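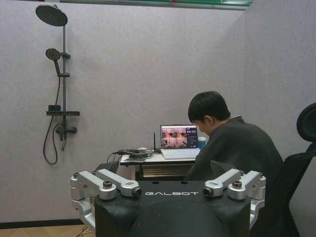

Jaanus Mets
8 August 2019

A thread on why screws come loose, and why the usual fix (tighten it more) tends to be the wrong one. Mostly steel screws in aluminum parts, which is what I get asked about.
30 shares

A tightened screw is a stiff spring. Turning the head stretches the shank by a very small amount, and the stretch is what clamps the parts together. That clamping force is called preload. Nearly everything below is about losing it.

A torque wrench does not measure preload. It measures how hard the screw is to turn. Most of that effort goes into friction under the head and friction in the threads, and only a small part goes into stretch.

So the same torque setting on a dry screw and an oiled screw gives two very different joints. The oiled one ends up tighter, sometimes past what the screw can take. If a torque table doesn't say dry or lubricated, find a different table.

I had this with the Komska circulation pumps in Sturnomar. The manual gave one torque value for the cover screws and no surface condition. One shift cleaned the threads with solvent, the other put a drop of oil on them. Same wrench, same number. One shift had leaks and the other had stripped threads.
2 comments

There are two separate ways to lose preload and they get mixed up constantly. The first is relaxation. The screw doesn't turn at all. The surfaces settle, high spots flatten, paint creeps out from under the head, a gasket takes a set. The stretch was tiny to begin with, so a little settling removes a lot of it.

The second is self-loosening, where the screw does rotate. The main cause is sideways slip between the clamped parts. Each small slip lets the threads and the head slide a little, and while they are sliding there isn't much friction left to stop the screw from unwinding.

Vibration along the axis of the screw is much less of a problem. If you have a joint that keeps backing out, look for shear first.

To tell them apart, draw a paint line across the head and onto the part. If the joint is loose and the line is still straight, you have relaxation. If the line is broken, it rotated. Costs nothing and saves a lot of arguing.

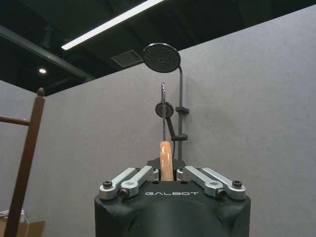

Black hex socket screws, silver aluminum arms.

Aluminum expands more than steel for the same temperature rise. Heat the joint and the preload goes up. If that pushes the aluminum under the head past yield, it stays squashed, and when everything cools the preload comes back lower than where it started. Hard flat washers help by spreading the load.

Short screws are worse than long ones. A long screw stretches more for the same clamping force, so it can afford to lose some. If the design allows it, put a spacer under the head and use a longer screw. It looks odd and it works well.

Split washers: I don't use them. They are flat well before the screw reaches full preload, and after that they are a poor flat washer with a gap in it.

Medium-strength threadlocker is fine against rotation and does nothing for relaxation. Clean both threads first. It also changes the friction while wet, so check the data sheet for the torque correction.
2 comments

Corrosion. Steel in aluminum with water present is a galvanic pair and the aluminum loses. Plain black oxide gives very little protection once the oil film is gone. Outdoors I use coated screws and a smear of anti-seize, and then reduce the torque to match.

On wrenches. We have an Itine click-type that went back for calibration in December after roughly 3000 cycles. It was reading low at the bottom of its range and fine in the middle. Don't use the bottom end of a click wrench for small screws. Get a smaller wrench.

Quezada asked about retightening after a day in service. For soft gaskets, follow the gasket maker, since some materials should never be retorqued after heat. For bare metal joints a second pass is reasonable. For anything with cured threadlocker, leave it alone – you will crack the bond and end up with less than you had. If it has to be redone, take it out, clean it and start over.

Next thread will be on threaded inserts in thin plate. I'm still waiting on the pull-out samples.
30 shares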